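4.2 Desynchronisation at match start

The second class of defect concerns the interval between lobby lock and the first simulated tick. In Grusta, the client receives the player roster, loads the map and then waits for a start message from the host. Moodley and Räsänen describe a similar handshake in an earlier Vorodness title, where a slow client could enter the match with an outdated team assignment. We looked for the same behaviour in the February build.

Each trial used one host and four clients. Artificial delay was added to a single client in steps up to 400 ms, and the remaining clients were left on the local network. A trial was marked as failed when the delayed client and the host disagreed on any of three fields: team, spawn index or initial health. Logs were compared offline with the Mofokeng parser, which aligns entries by tick number and ignores cosmetic state.

Of 256 trials, 37 failed. In every failed trial the disagreement was in the spawn index, and the team field matched throughout. The fault was traced to the order in which two queues are emptied. If the roster update arrives after the map has loaded but before the start message is handled, the client keeps the spawn index from the provisional roster. The host then places the player at the correct point, while the client predicts movement from the old one. The correction that follows can move the player through level geometry, and the out-of-bounds check treats this as a fall.

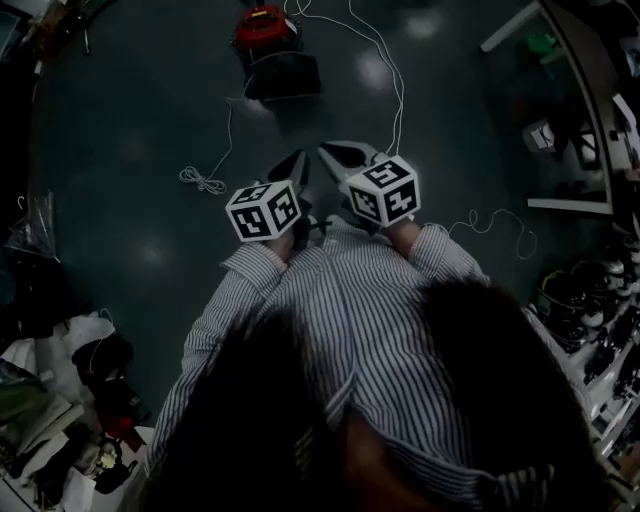

Figure 4. Operator in a striped shirt holding two hand-held grippers, each with a white cube mounted near the grip.

Forcing the client to empty the roster queue before it acknowledges the start message removed the fault in our test setup. The change adds one round trip to the loading phase, a cost we consider acceptable for a mode in which players already wait for a countdown. Grodotix, which maintains the netcode library, favours a version stamp on the roster, with the client rejecting any start message that refers to a newer version than the one it holds. We did not test this option.

Two limits apply. The delay was constant within each trial, so the results say little about connections with heavy jitter. The host was also never the delayed machine, and host migration, discussed by Tshabalala and Moya, was disabled for all runs. Section 4.3 repeats the procedure with migration enabled.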